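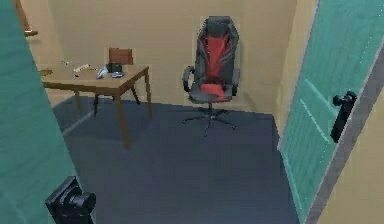
Zikdale – inventário de portas e vãos interiores em habitações antigas

Versão de julho de 2023

O que contém

O Zikdale é um conjunto de fichas sobre portas interiores de casas de habitação construídas antes da generalização das medidas normalizadas. Cada ficha corresponde a um vão e reúne as medidas da abertura, a espessura da parede, o tipo de folha, o sentido de abertura, as ferragens e o estado de conservação. O conjunto tem 991 fichas, das quais 914 estão completas. As restantes têm pelo menos um campo obrigatório por preencher e foram mantidas com a indicação "parcial" na coluna estado_ficha.

O levantamento foi feito em duas localidades, Wamthorpe e Skismont. As casas foram visitadas a pedido dos moradores, quase sempre antes de obras, e por isso a amostra não é representativa do parque habitacional de nenhuma das duas. Há mais casas de dois pisos do que seria de esperar e muito poucos apartamentos.

Ficheiros

vaos.csv – uma linha por vão, codificação UTF-8, separador ponto e vírgula.
ferragens.csv – uma linha por peça (puxador, fechadura, dobradiça, espelho), ligada ao vão pelo campo id_vao.
pintura.csv – camadas de tinta identificadas em sondagens, da mais recente para a mais antiga.
glossario.txt – termos usados nas fichas, com as variantes locais.
notas_visita.txt – observações livres, sem nomes nem moradas.

Campos principais de vaos.csv

id_vao: identificador único. Os números em falta correspondem a fichas duplicadas que foram retiradas.
largura_luz e altura_luz: medidas livres entre aros, em milímetros. A largura é tomada em três alturas e regista-se a menor.
espessura_parede: em milímetros, com reboco incluído.
sentido: "E" ou "D", conforme o lado das dobradiças visto do compartimento para onde a folha abre.
tipo_folha: lisa, almofadada, envidraçada, de tabuado ou outra.
folga_inferior: distância entre a folha e o pavimento acabado, com a porta fechada.
conflito: "sim" quando a folha, ao abrir, toca noutra porta, num móvel fixo ou num radiador.
estado: escala de 1 a 5, em que 1 significa que a folha tem de ser substituída.

O campo conflito deu mais discussão do que todos os outros. Na primeira campanha só se assinalavam portas que batiam uma na outra. Milan Claeys propôs incluir também os casos em que duas folhas não se tocam mas não podem ser usadas ao mesmo tempo, situação frequente em vestíbulos pequenos. Esses casos têm agora o valor "parcial". As fichas da primeira campanha não foram revistas neste ponto.

Método

As medidas foram tiradas com fita metálica e arredondadas ao milímetro. Em 20 vãos a medição foi repetida por uma segunda pessoa, sem acesso aos primeiros valores. As diferenças na largura ficaram dentro de três milímetros. Na folga inferior foram maiores, sobretudo em soalhos desnivelados.

As sondagens de pintura abrangem 450 vãos. Fizeram-se com bisturi, numa zona de dois centímetros junto à dobradiça inferior, e só com autorização do proprietário. As cores são descritas por comparação visual com um leque de amostras, à luz natural sempre que possível. Não houve análise laboratorial, pelo que o campo cor não serve para datar camadas nem para identificar pigmentos. Quem for lixar ou decapar portas antigas deve mandar testar a presença de chumbo – o inventário não dá essa informação.

Limitações conhecidas

Os armários embutidos foram tratados como vãos em Skismont e ignorados em Wamthorpe. Use o campo uso = "armario" para os excluir antes de comparar as duas localidades.

As portas de correr têm o campo sentido vazio.

A coluna ano_estimado assenta no que disseram os moradores e deve ser lida com reserva.

Nas ferragens, "original" quer dizer apenas que não se viram furos ou marcas de uma peça anterior.

Licença e citação

Os dados podem ser reutilizados e modificados, mesmo com fins comerciais, desde que se cite o inventário e se indique a versão. As notas de visita têm a mesma licença. Para citar: Golestani, F., e Parsa, R., Zikdale – inventário de portas e vãos interiores em habitações antigas.

Equipa

Coordenação: Fereshteh Golestani e Rostam Parsa
Levantamento em Wamthorpe: Emrys Yorath
Levantamento em Skismont: Pouran Alipour, Milan Claeys
Glossário: Pouran Alipour

Correções

Os pedidos de correção devem indicar o id_vao, o campo e o valor proposto. Se a correção resultar de nova medição, acrescente o instrumento usado. As alterações aceites entram na versão seguinte e ficam registadas no fim de notas_visita.txt.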